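Projects > Textile Care > Student Reports > Folding Children's and Adult Trousers

Folding Jeans on a Floor Mat: Project Report
Miklós Rácz, Vodonthorpe Technical School
Aug 15, 2025

1. Purpose

In my project I studied how the starting position of a pair of jeans changes the work of folding it. The question came from the Farkas sorting room, where I had my practice in January. The workers there fold second-hand clothes on a table, but the trousers come to them in every shape - legs crossed, one leg bent, pockets up or down. I wanted to write a method that a new worker can follow from any of these shapes.

2. Material

I chose jeans with an elastic waistband, as they are more difficult. The gathered fabric pulls the top together, and the two halves do not meet so easily as with a flat waistband. The work surface was a square green mat on the tiled floor. The mat is good for this purpose because denim does not slide on it very much, but its corners curl up and I had to press them down several times.

3. Method

First the jeans are laid with the back side up. Then both legs must be made straight, starting from the waistband and moving the hand slowly to the hem. After this one leg is placed on the other, the seams are matched, and the trousers are folded in half and once more in half. I repeated this from 8 starting positions and wrote the result in my Flokside notebook.

4. Results

The easiest position was with both legs straight. The crossed legs took more time, but the mistake was easy to see and to correct. The most difficult was the position with one straight leg and one bent leg. If the bent leg is pulled only by the hem, the knee stays twisted and the fold becomes thick on one side. It is better to hold the leg at the knee and at the hem together - then it turns in one movement.

I also learned that the back pockets are a useful guide. When they lie exactly one over the other, the legs are usually matched too.
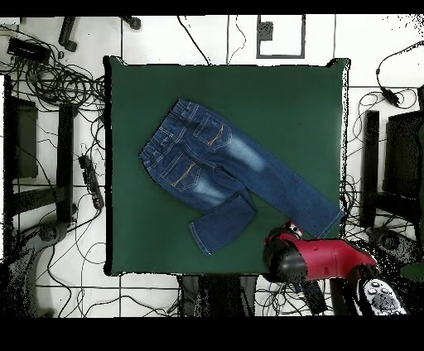 In the next term I would like to repeat the work with heavier denim and with a larger mat.

Contact: Jorkeo Student Projects, Room 1224 | Back to top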